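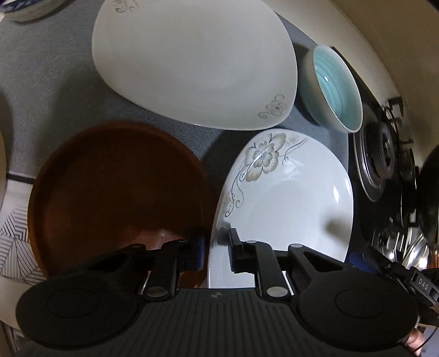

Why Are Some Plates Shiny?

Look in your kitchen cupboard. Plates, bowls, maybe a tray. Some big, some tiny. Some plain, some with flowers. But run your finger over a nice smooth plate. Feels a bit like glass, right?

Well, it sort of is glass! The shiny coat on a plate is called GLAZE. (Say it like "days" with a GL.)

First, the clay

Lots of plates and bowls start out as clay. Clay is very, very fine bits of rock mixed with water. Squishy. You can roll it, press it, poke it. Leave it out and it gets hard, but not strong. Drop it in water and it goes back to mush. No good for soup!

So potters bake it. Not in a kitchen oven, way too cool. They use a special oven called a KILN. A kiln can get hotter than 2000 degrees Fahrenheit. A pizza oven at home goes up to maybe 500. Big difference.

After that the clay can't turn back into mud. Ever. People dig up pieces of pots from thousands of years ago and they are still hard.

Now the glaze

Glaze starts out as powder and water. Looks like paint or thin pancake batter. It has the stuff that glass is made of, called silica. You find silica in sand too.

Dip the bowl in. Or brush it on. Or pour. Let it dry, and its dusty and dull. Not pretty yet. Then into the kiln, usually for a second time. The powder melts, spreads out and sticks to the clay. When it cools down you have a thin glassy skin.

What is it good for?

- keeps water and soup from soaking in
- makes the plate easy to wash
- looks nice!

Where does the color come from?

Metals, mostly. Tiny amounts. Copper can make green or turquoise. Cobalt makes blue, and a little goes a long way. Iron makes browns and reds. The wet glaze can be a totally different color from the finished one, so potters make little test tiles and write everything down.

A bowl can have one color inside and a different one outside. Pale and speckled on the outside, turquoise inside, why not. Specks can be little bits of iron in the clay showing thru.

And the flowers and swirls? Some are painted by hand with a brush. Some are printed, kind of like a sticker, and then baked on. Look really close at two matching plates at home. If the flowers are exactly the same, probly printed.

Round, oval or teardrop?

A round plate is easy to make on a spinning wheel. The wheel goes around, your hands stay still, the clay comes up round. An oval is harder, and a teardrop shape with a pointy end can't just be spun like that. Those get pressed in a mold, or cut out flat and bent up at the edges.

Oh, and the edge has a name, the RIM. The dip in the middle is the WELL. The well keeps your gravy off the table. Most of the time.

Ask a potter

We asked Ross Rennie, who makes bowls at the Stukulden pottery in Favlow, a few quick questions.

What goes wrong most?
"Glaze drips. It runs down and glues the pot to the shelf. Then you need a hammer."

How many bowls fit in your kiln?
"Nearly 300 if they're small ones. I pack them close but they can't touch."

Best part?
"Opening the door. You never know what you'll get."

Try it

Get 2 small lumps of air-dry clay. Make 2 little dishes. Paint one with white glue and leave the other plain. Let them dry overnight. Then put one drop of water on each. Which one soaks it up? Ask a grown-up before you use the good table, and put down newspaper.

Words to know: clay, kiln, glaze, silica, rim, well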